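The Sausage Hour

By the time I had shown the arm how to lift the sausage more than 50 times, I had begun to speak to it. I said "softly" and "now down", as my mother did when she taught me to fold dumplings, with her hands over my hands.

My own hands were in Riltley, on the two handles that Prenard had posted to me. The arm was in Vamden, 366 kilometres to the north, on a table I had never touched. When I closed my fingers, it closed its fingers. There was a small delay between us, and I learned to wait inside it, like one waits for an old relative to finish a sentence.

The work was simple to describe. The toy sausage, the plate, the gripper. Each time I must do it a little differently, so that the arm would not learn only one road. In the evening my hands continued to do it over the soup.

One night in March I did the movement badly, on purpose, with a small turn of the wrist at the end, the turn my mother made. I did not delete it. Then I went on to the next one, and the next.

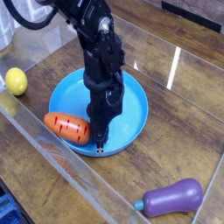 Juhl wrote in the message window that number 152 had a strange finish, and did I want to keep it, as the arm would copy everything, also the mistakes. I looked at the words for some time. My tea had a skin on it.

Keep it, I typed, and put my hands back on the handles.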